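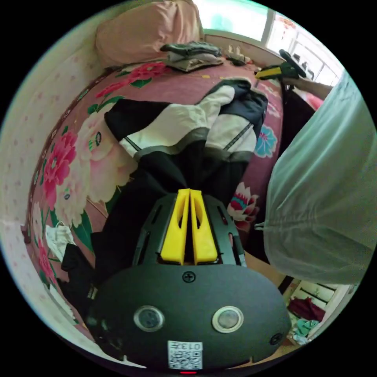
Streetwear in Varnwood

Streetwear in Varnwood is a local style of loose, mostly dark clothing with big printed lettering. Grew out of the Sunday market on Felero Street. First sellers were Anwara Uddin and Tsz-kin Hsueh, 2 stalls, hand-printed shirts.

Lettering
Usually block capitals, white on black. Slogans, made-up words, years. Often run down the side of a garment, a layout widely copied by by other printers.

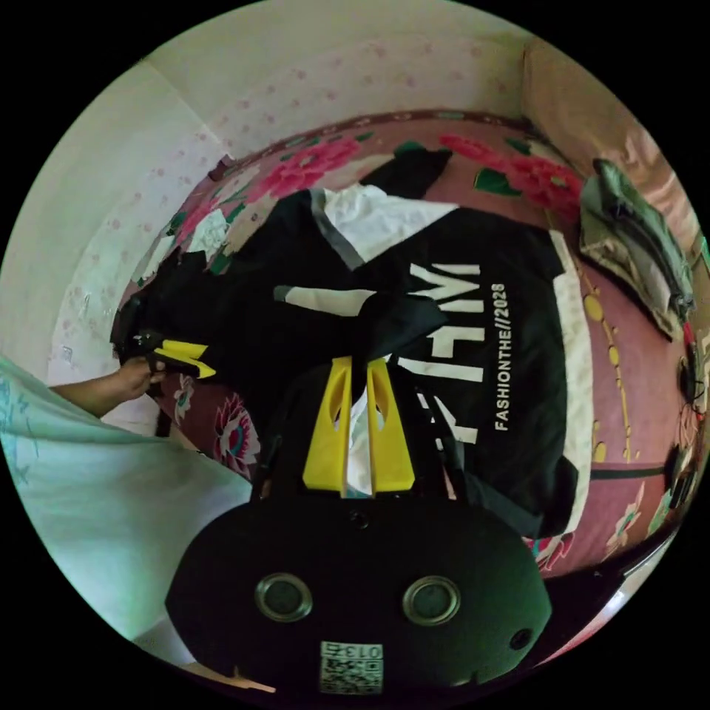
Black garment with white block letters and smaller sideways text.

Production
Small runs, 24 or 47 pieces. The Debnath print shop did most early orders, later Tivov. Largest known run was 354 shirts, sold out before noon. Reprints are rare and collecters look for the first ones.

See also: Screen printing, Varnwood market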